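Which language do you count in?

My sister Sidra called me in September to read me a phone number. She read it in Urdu, the digits in pairs, quite fast, the way our father always did it. I wrote down the first pair and the second pair and then I had to stop her. She had said "unasi" and I did not know, for maybe two full seconds, if this was 79 or 89. I have a degree in engineering. I spoke only Urdu and a little Punjabi until I was six. And I was standing in my kitchen in Wunlow with a pen in the air, saying to my sister, please, can you say it in English.

She laughed, but not for long. I think it made her a little sad, and me too. (It is 79. I know it. I knew it also then, only it did not come.)

Since that call I have been thinking about numbers, and in which language they live. I want to write some of it down here, also because I promised Zeeshan that I would write on this blog more than twice a year.

First I must explain the problem for those who don't speak Urdu. In English, when you know the words until twenty and then the tens, you can make all the rest yourself. Twenty-one, thirty-one, forty-one. A child can invent "sixty-seven" without having heard it before. In Urdu this is not so. Every number until one hundred has its own word, and although you can hear some family resemblance between them, you cannot build them safely. You have to learn them one after the other, like the names of your neighbors. The worst ones are the nines, because most of them are built from the next ten. Twenty-nine is "untis" and leans on "tis," thirty. Thirty-nine is "untalis" and leans on forty. Then you get used to this, and you think you have understood the system, and at eighty-nine it is "navasi" and ninety-nine is "ninanve," and the system is gone.

So we learned them by shouting. In my first school we stood in rows in the morning and shouted from one to hundred, and if somebody made a mistake in the seventies it was covered by the others. I believe that I made the same mistake in the seventies for some years. Zeeshan Arain stood next to me and he says he only moved his mouth.
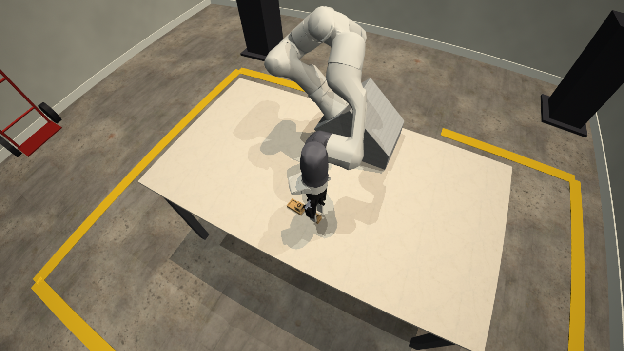 A pale tabletop with a thin dark edge, and the white arm over it.

When I was seven we moved, and in the new school mathematics was taught in English. Everything else in my life stayed in Urdu: the food, the quarrels, the cricket commentary we did for ourselves in the street. But numbers changed sides. From that day, multiplication was in English. "Seven eights are fifty-six" is for me not really a sentence with a meaning, it is more like a tune, and the tune exists only in English. I cannot sing it in Urdu. If you ask me in Urdu what is seven times eight, I go to the English room, take the answer, and carry it back, and on the way back I have to search for "chhappan."

For a long time I thought that this was my private weakness. Then I started to ask people.

Benedikt Reinholz, who sat across from me at Predudar for almost 3 years, is German, and he has lived in English longer than I have. He dreams in English. He talks to his dog in English. But when he has to add up a column in his head, his lips move, and it is German. And German has its own trap, because they say the small part first: one-and-twenty, seven-and-fifty. When somebody dictates a number to him in English he writes it normally, from left to right. When his mother dictates it in German, he leaves a small gap, writes the second digit, and then goes back to fill the gap. I asked him if this was not tiring. He said he did not know that he did it until I told him. After this he could not stop noticing it and for a week he was quite angry with me.

Danjuma Ogundipe, from the floor below, had the example I like best. His grandmother on his mother's side spoke Hausa with him, and in Hausa, he says, eighteen can be said as twenty without two. Nineteen is twenty without one. I find this beautiful. You walk to twenty and then you step back. He told me that as a boy he thought that people who were eighteen years old were missing something, and that they would get it when they were twenty.

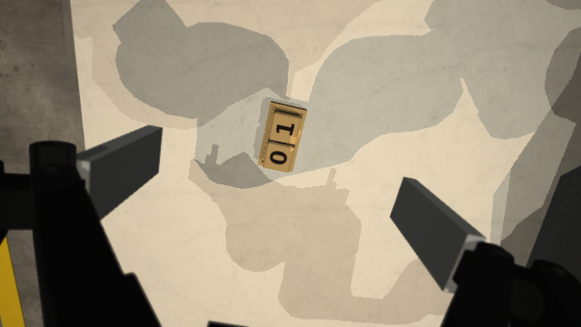
One and zero, on a small wooden block.

I went home that evening and thought that Urdu also has something like this, and I had forgotten to be proud of it. We don't say "one and a half," we have a single word, "derh." Two and a half is "dhai." So two hundred fifty rupees is "dhai sau," and this is a perfectly exact price, you can say it with one breath at the vegetable stand. A quarter more is "sava" and a quarter less is "paune." When I tell the time in English I am as slow as anyone. When I tell the time in Urdu I have these small handy tools, and it is a pleasure to use them. So it is not true that all my numbers have left. Time stayed. I look at the oven clock and it says 2:45 and what I hear is "paune teen." Money under a thousand stayed too, but only if it is rupees. If it is dollars it is English. I did not decide any of this.

And big numbers are again another story. I grew up with lakh and crore, one hundred thousand and ten million, and the commas in different places. To this day when I read about some bridge that costs so many million dollars I have no feeling for it until I have changed it to crores, and then I have the wrong feeling, because a crore to me is what it was when I was ten years old, an amount that only villains in films had in a suitcase.

There is a practical side. At the Lodhi store, where I buy flour and tea, the man at the register says the price in Urdu to customers who greet him in Urdu. I greet him in Urdu, naturally. Then he tells me my total and I pretend to look for something in my wallet while I look at the display. I have done this for years. Once the display was turned away from me and I gave him a large bill and hoped. I was given so much change that I felt ashamed all the way to the bus.
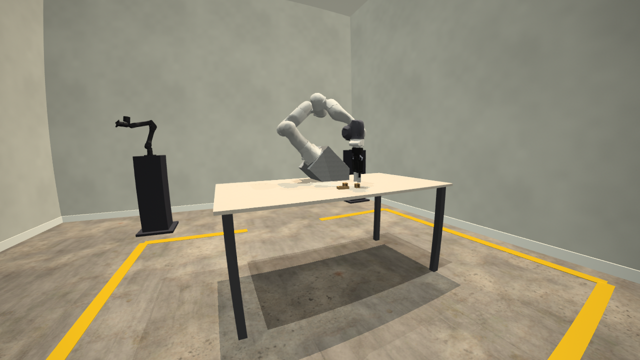 Brown and golden-brown pieces on the cream top.

There is the matter of numbers that are not numbers at all. My parents' house in Gakbridge is number 632, and I have never in my life thought of it as an amount. It is "six thirty-two," in English, even in the mouth of my mother, who otherwise avoids English where she can. She will say a whole sentence in Urdu to a taxi driver and in the middle of it stands this small English object. When I was new in this country I learned 911 in the same way, as a name. Somebody told me that children should be taught to say "nine one one" and never "nine eleven," so that they don't look for an eleven on the phone. I liked this very much. I had not known that people who had only one language could also get lost between a number and its word.

I asked my sister if she teaches the Urdu numbers to her children. She said yes, until twenty. After twenty she also does what everybody does. Her older boy can say "sau" because it sounds funny to him, so he has one to twenty and then one hundred, and a big empty field in between. I said that it was a shame. She asked me what is eighty-six. I said that this was not a fair question on the telephone.

So I have started to practice. I will describe the method, although it is not a clever one. On the walk to work I read the house numbers aloud, only the last two digits, in Urdu. I do it quietly. The street begins at 900 and the numbers go down in steps that I cannot explain, so I never know which one comes next, and this is good, because if they came in order I would only be shouting in a row again. When I don't know one, I am not allowed to look it up before lunch. The fifties are now firm. The sixties are firm except for sixty-eight. In the seventies I am still the same boy who hopes that the others are louder.

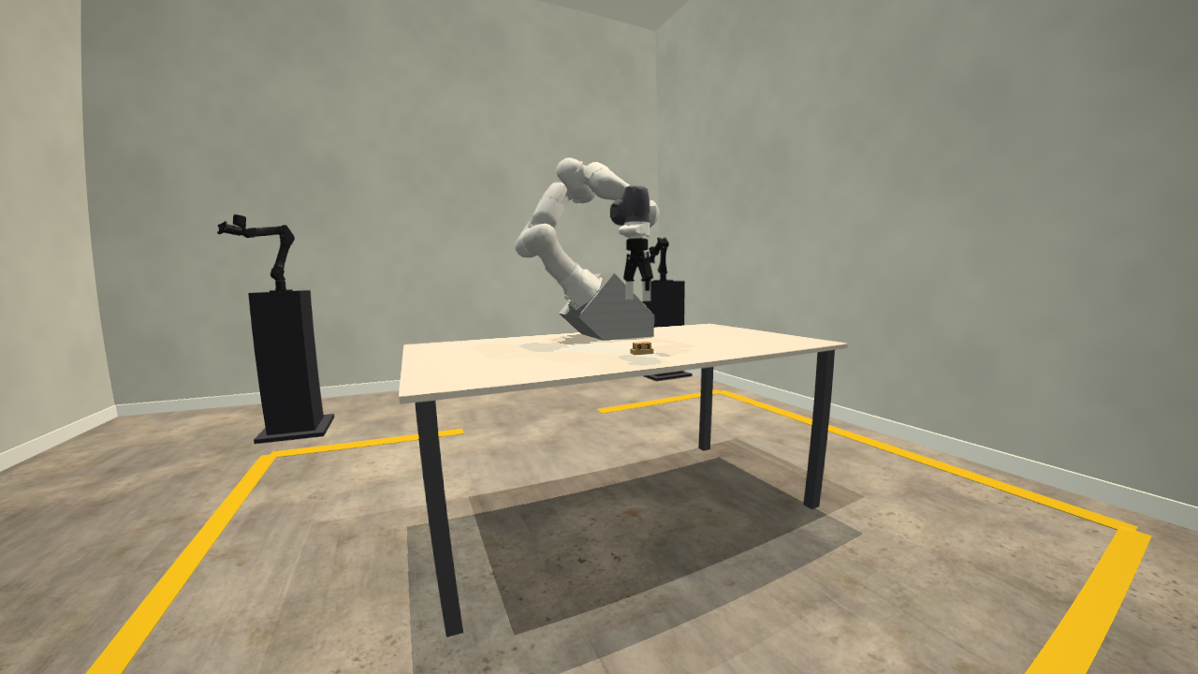
What surprised me is what comes back together with the words. "Chavvan," fifty-four, was the roll number of a boy in my second class and I had not thought of him in all this time. I don't remember his name, but I remember that his roll number was read every morning with a certain sigh, because he was often absent. "Pachpan," fifty-five, I hear in the voice of my uncle, counting out notes on the bed with a wet thumb. The English numbers have nobody inside. They are clean and quick and I can work with them. I would not want to do my taxes with the others.

Benedikt asked if I plan to move the multiplication tables over also. I tried it with the table of two, and it went well until sixteen, and then I was back in English before I noticed. I think that this door closes early. Yasir Usmani, who taught me mathematics later on and still answers my emails with great patience, wrote that he has taught in both languages for his whole career and that he himself does the tables in Urdu and the algebra in English. He says "x" has no Urdu childhood.

If you have more than one language, I would like to know how it is with you. Write to me what you use for phone numbers, and for prices, and what you say under your breath when you are counting the spoons of coffee. I use English for the coffee. For rice it is Urdu, and I put one more at the end without counting it, as my mother does.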